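Sur la plage de Zumidier, on guette de nouveau les tortues

26 janvier 2019

Il faut se lever tôt pour aller à Zumidier, et même très tôt si l'on veut arriver avant que le soleil ne tape sur la piste, mais ceux qui ont fait le voyage cette semaine ne le regrettent pas. La petite réserve de l'île d'Ikach vient d'annoncer que 13 nids de tortues vertes ont été repérés depuis l'ouverture de la saison, tous entre l'embouchure et les rochers de Magaña. L'an dernier à la même époque, on n'en connaissait que deux, et l'on commençait, il faut bien le dire, à se faire du souci.

La bonne nouvelle tient sans doute un peu à la météo, plus douce que d'habitude, et beaucoup à l'extinction des lampadaires du front de mer, obtenue en août après de longues discussions avec les commerçants. Les femelles, que la lumière dérange au moment de sortir de l'eau, remontent maintenant jusqu'au pied des dunes. On a même relevé des traces derrière l'ancien hangar à bateaux, un coin où les plus anciens de l'île disent n'en avoir jamais vu !

La réserve a aussi décidé de fermer la partie nord de la plage, sur 900 mètres, de la tombée de la nuit jusqu'au matin. Les promeneurs peuvent toujours passer par le sentier du haut, qui est d'ailleurs bien joli à cette heure-là, avec les pluviers qui courent en contrebas et l'odeur des filaos. Les chiens, eux, doivent rester en laisse toute la journée. 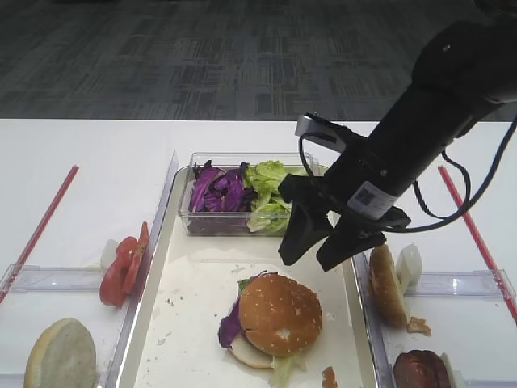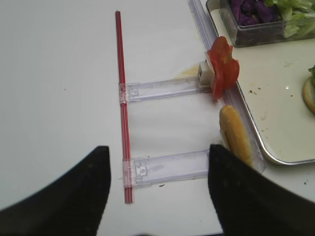
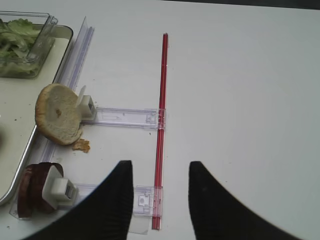

Du côté de l'association Gotov, on se réjouit de la fermeture, tout en faisant remarquer que le sentier du haut débouche justement sur la petite crique où trois nids ont été perdus la saison dernière, piétinés par des pique-niqueurs qui ne savaient pas. L'association voudrait que la crique soit balisée elle aussi, avec de simples piquets et une corde, et elle propose de fournir le matériel. La réserve a promis une réponse avant les premières éclosions.

En attendant, les sorties du soir reprennent avec un guide, par tout petits groupes, au départ de l'embarcadère de Magaña. On marche lentement, on s'assoit souvent, on chuchote beaucoup, et il arrive qu'on rentre sans avoir aperçu le bout d'une carapace (cela fait partie du plaisir, paraît-il, et le ciel étoilé console de bien des choses). Prévoyez des vêtements sombres, une petite laine et de bonnes chaussures fermées. Les lampes blanches et les flashs sont interdits, le guide prête des lampes rouges. L'inscription se fait la veille à la maison de la réserve, et les enfants sont les bienvenus s'ils sont accompagnés.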